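Home | Boards | Hardware & Budget | Log in

Two-arm cell, what to buy first?

stando_lab
We must plan the equipment for next year. The offer from Flistico is for two arms with fingered hands, delivery in 20 weeks. My boss asks if simple two-jaw grippers would be enough.
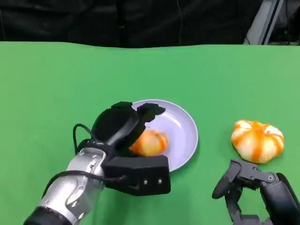 The budget has one line for hands and I think it is too small. Our tasks are like the one with the plate and the small orange piece: the black fingers must come close to the rim, and the striped pumpkin next to it is much bigger. I don't want to buy two kinds of gripper for this.

teuber24
I disagree. For round objects a two-jaw gripper with soft pads is fine. Keep the money for spare parts. We waited 15 weeks for one finger joint.

stando_lab
Thank you, the spare parts were not in my plan. But a plate lying flat is difficult with jaws, no?

fandedholm
It is difficult, yes. Ask for one hand on loan before you sign. Also look at the cables, ours at the wrist are replaced every May and it is not cheap.

teuber24
Loan is a good idea. I still would buy jaws.

Contact | Copyright Hardware & Budget Board | Back to top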